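Cameron Tawhiri has sorted household odds and ends at Flutley for 3 years, and she still lights up when a bin comes in. "A sponge, a brush, some little packet – I love that mix!" she says.

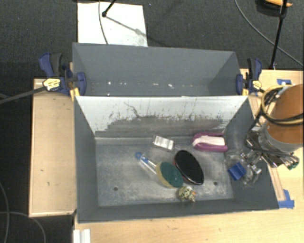 Her favorite bins are the scuffed gray ones. "The paint goes, the bin doesn't," she laughs. On Thursday she got through 174 items before lunch, and she's already asking Aivar for more shelf space.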